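Why do metal things get scratched?

Look at an old spoon. Or a slide at the park. Tiny lines all over! Metal is tough but other hard stuff rubs against it, and every rub can leave a mark. Paint and coatings wear off too -- bit by bit, in flakes.
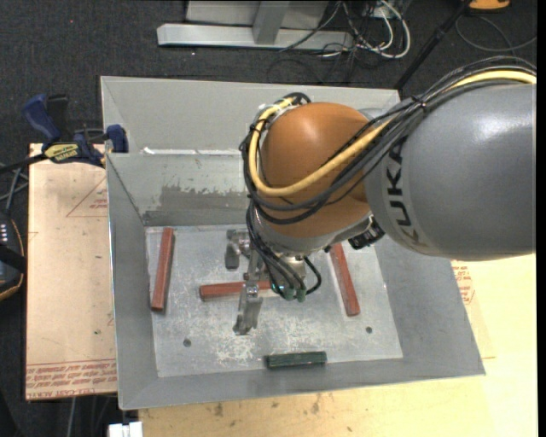
Sheet metal starts out flat. Machines cut it and bend it, a bit like folding paper, and then you can make a box or a bin. Sloping sides are handy becuase things slide down toward the middle. The floor of a bin gets the most wear -- see the whitish scuffs and scratches on the gray plate, around the middle? Up on the back wall theres a darker patch with a ragged, flaky edge.

Try it! Rub an old coin on a rock 20 times. (Ask first.) Then rub it on a sock 20 times. Which one left marks?

Words to know: scuff, coating, plate.

By Felicidad Dagdag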